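Folding and storing dark clothes: frequently asked questions

Page maintained by Hayley Parsons. Last revised February 21, 2026.

Do dark clothes need to be sorted before folding?
Yes. Sort by fabric weight first, then by colour. Denim goes in one pile, cotton knits in a second, and mesh or other sports fabric in a third. Heavy items form the base of any mixed stack.

What surface should I use?
Any flat, clean surface at hip height. Wipe it down first, as lint shows up on black cloth. A bed works for sheets but is too soft to give a straight crease on a shirt.

How do I fold a black T-shirt that has no visible seams?
Find the shoulders by touch and lay the shirt face down. Smooth it from the collar to the hem, fold each side in to the middle, then fold the length in half twice. If a sleeve sticks out, open the last fold and tuck it back.
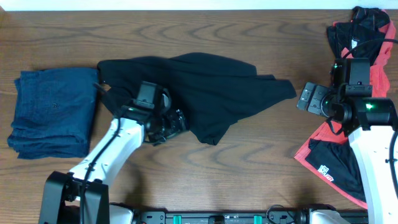
Loose knits shift when they are pulled from one point. Take hold of two points on the same edge, lift, and lower the cloth before letting go. Small creases can be pressed out with the flat of the hand.

Can printed logos be folded over?
Yes, but keep the crease off the print. On sports shirts, move the fold line 2 cm to either side of it.

How high can a stack of jeans be?
We suggest no more than five pairs on an open shelf, or six in a drawer with solid sides. Place the folded edge toward the front.

Does the Derkeo shelf divider fit all closets?
It fits shelves up to 2 cm thick. For thicker shelves, use the Purba clip, part number 137.

Should mesh shirts be hung or folded?
Folded. A narrow hanger can leave points in the shoulders.

Who do I contact about a missing divider clip?
Write to Luuk Michiels at the parts desk and include the part number.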